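Workshop notebook – glaze bench, August
4 min read

Monday, late. Second try at the celadon, and I'm writing this down before I forget what went into which bucket, which is how I lost the last good one.

So the Vandenberghe recipe as I copied it years ago calls for a dry batch of 595 grams, and I had always scaled it up by eye like an idiot. This time I weighed everything on the good scale and mixed exactly that, no doubling. Sieved it twice. It came out thinner than I like, so I let it sit overnight and poured off a bit of the water (saved in the jam jar, lid marked with tape, PLEASE do not rinse your brushes in it).

Tests so far are on the Eltow stoneware and on the leftover porcelain scraps. On porcelain it's lovely, a proper cool green that pools in the carving and goes pale over the ridges. On Eltow it's dishwater. I'm pretty sure that's iron in the body and there's not much to be done short of a white slip underneath, and I don't want to slip every single bowl. Hanneke Bakker thinks I should quit fighting it and put the tenmoku on the stoneware and keep the celadon for porcelain only. She's probably right, and I'll probably do three more tiles anyway.

Firing: top temperature was 1291 by the controller, higher than I meant. The cone on the bottom shelf was flat on its face and the one on top was just bending nicely, so the kiln is running hot at the bottom again. I've moved the fat props down and staggered the half shelves to see if that evens things out. Cooling was slow, I held back on opening it until the controller said under 300 and even then I only cracked the lid. Opened properly the next morning in my socks with a cup of coffee – best part of the job!

Blue is the next thing on the list. I want a soft one for the soup set, and I keep going back and forth between pale and something leaning toward teal.

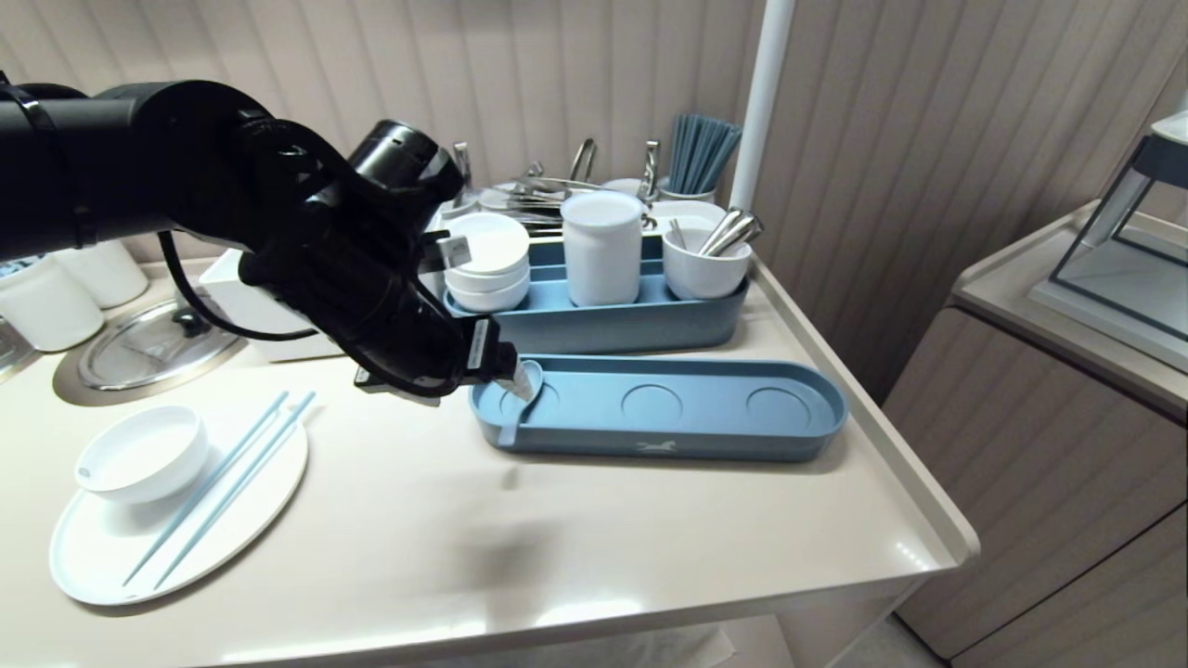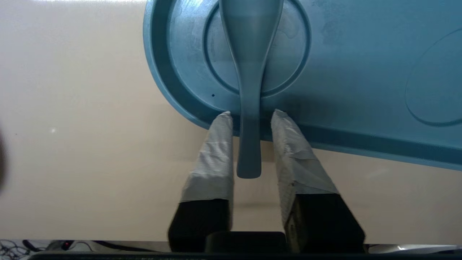
Light tray with the white spoon first, teal spoon and tray second.

Anyway, I'm starting from the same base and adding cobalt carbonate in tiny steps, with a pinch of chrome in half of the line to drag it toward green. 10 tiles, numbered on the back in iron oxide so the numbers survive (the underglaze pencil burned off last time, so I had a whole row of mystery tiles and a very bad mood). The Flilico frit goes in all of them. I know it makes the melt runnier, so tiles stand up in the clay feet and there's a cookie under each one. Kiln wash is down to the last scoop. Order more.

Bowls: threw the second half of the Tukik order this afternoon. The rims are a hair thick and I'm leaving them that way, they're for soup and people bang them around in a sink. Two went off center when I pulled the walls and are back in the reclaim bin. The rest are under plastic with the edges left loose. If you're in before me, flip them when the rims feel like cheese and don't touch the feet, I want to trim those myself.

Also the wheel by the window is squeaking again. I put a drop of oil on it and it squeaks in a different key now.

Still open: does the celadon craze on the porcelain? I heard pinging when I unloaded but I can't find a single line, even with ink rubbed over it. Will look again in a week. If it does craze I'm going to try swapping out a little of the feldspar for silica and sieving it all over again, ugh.

6 comments
14 shares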